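Truvis Color Words, version 2

A list of color words taken from second-hand furniture listings in Banddale and Tarar. It is maintained by Renu Tiwari. Last update: August 2022.

What is inside

The file listings.csv has 2174 rows, one row for each listing. The file words.csv has 821 different color words and phrases, in the spelling that the sellers used. I did not correct mistakes such as "biege" or "gray-ish brow", but the column "clean" gives the usual spelling. 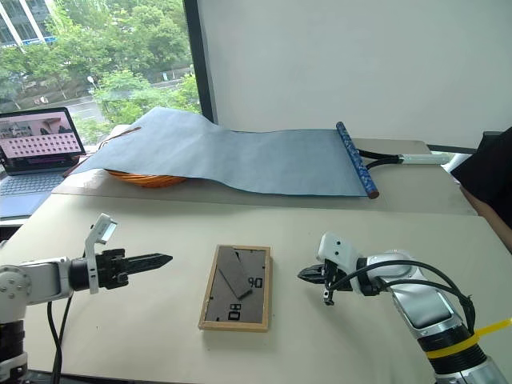
Light neutral colors were the most difficult part of the labeling. Sellers write "cream", "sand", "ivory" and "natural" for surfaces that look almost the same to me. The tabletop in the photo is pale beige, and in this list it would get the group "beige" and the shade "light", even if the seller had called it cream. The seller's own word always stays in the column "raw".

Columns

id - number of the listing
town - Banddale or Tarar
item - table, chair, shelf, bed or other
raw - the color as the seller wrote it
clean - corrected spelling
group - one of the basic color groups
shade - light, middle or dark 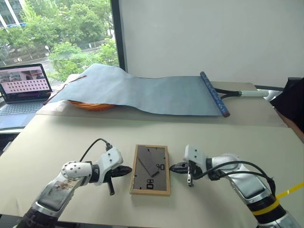 When a listing names two colors, the first one decides the group and the second goes to the file second.csv. There are 123 such listings. Please do not add the two files together without checking the id, or you will count these items twice.

Known problems

The Tarar listings are mostly from July, so garden furniture appears too often. About 60 rows have an empty "item" field. Words for wood, for example "oak" or "walnut", are kept as colors only when the seller gave no other color.

Scripts

Run ollell_clean.py first and then ollell_group.py. The name Ollell comes from an older project and I have kept it so that old links still work.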